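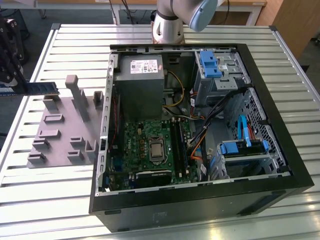 Old Towers and Spare Parts > General > Which old game are you building a machine around?

skikia_fan
Joined July 2023
I've been bitten hard by the bug. Last month I finished Skikia for the first time since I was a teenager and it is still SO good. The river levels! The music when the fog rolls in! I had forgotten that the merchant remembers what you stole from him two chapters earlier and raises his prices. Anyway, now I want to know what everybody else keeps an old machine around for. One game only, please, or this will turn into lists.

rustybracket
Castillo. Easy pick for me. Nothing since has made walking through a building feel like that. I know the second floor layout better than my own apartment.

Just don't play the remaster. They brightened everything up and the cellar looks like a dentist's office.

mapledrive620
Oh come on, the remaster is fine! I played both back to back over the winter and the new lighting only bothered me in the cellar and the chapel. They fixed the ladder bug, they fixed the save corruption, and you can finally turn off the head bob. My daughter would never have sat through the original and she loved it.

rustybracket
The ladder bug is half the speedrun.

mapledrive620
And most people playing aren't speedrunners :)

tinlantern
Going to be the odd one out and say Erov. It's a train dispatching game with the ugliest menus ever made and I've put nearly 3000 hours into it over the years. You start with a single line through the hills and a mail contract, and if you're any good you end up running the whole valley. I keep a paper notebook of timetables. The winter scenario is brutal, the pass closes with no warning and you've got coal sitting on the wrong side.

skikia_fan
tinlantern, I'm so happy somebody said Erov! I bounced off it years ago because I couldn't get past the signal tutorial. Is there a trick to it?

tinlantern
Skip the tutorial completely. It teaches block signals before it has even shown you how to turn a train around. Load the small island map, build one loop, put one train on it, and just watch it go for a while. Then add a second train and see where they get stuck. You'll understand signals in an evening, I promise. The fan manual is good too, it's 500 pages but the first chapter is all you need.

Oh, and set the autosave to every game month. The default is once a year and you will cry.

pelican_on_a_post
I disagree about skipping it. The tutorial is clumsy, sure, but the part on freight priorities isn't explained anywhere else in the game, and I wasted a whole campaign wondering why my milk kept spoiling. Do the last two lessons at least.

tinlantern
OK, fair, the freight lesson is worth doing. I learned that from the forums back in the day and forgot it was in there at all.

skikia_fan
Island map tonight then!! Will report back.

orchardgate
Skakitine for me. The original release with the hand-painted maps. I love how little it tells you. There's a lighthouse you can see from the very first beach, and it took me until October of that year to figure out how to reach it, and what's up there is a chair and a view. Best reward I've ever had in a game.

rustybracket
Skakitine is gorgeous but I could never get on with the combat. Swing, miss, swing, miss, eaten by a crab.

orchardgate
You're not supposed to fight the crabs! Throw them fruit. Any fruit works but they go nuts for the yellow ones, and after that they leave you alone for the rest of the day.

rustybracket
...I played that whole game without knowing this.

pelican_on_a_post
The fruit thing got changed in patch 2, so it depends which version you've got. In the patched one they come back after sunset. I like it better that way, the beach gets a bit scary at night and you have a reason to carry a lamp.

orchardgate
I stay on the unpatched one for exactly that reason. I want my beach peaceful, thank you.

mapledrive620
Still nothing from anyone on the Skikia expansion? I thought the desert half was weak but the ending with the two brothers got me right in the chest.

skikia_fan
Weak?! The desert half is my favorite part! Crossing the salt flat with one water skin left, hearing the bells before you can see the town... I'd take that over the whole first act.

Also, island map update: I have two trains and they are both facing each other on the same track. Neither one will move. I'm having a great time.

tinlantern
Perfect, you're right on schedule. Put a passing loop by the harbor and send the short one in first.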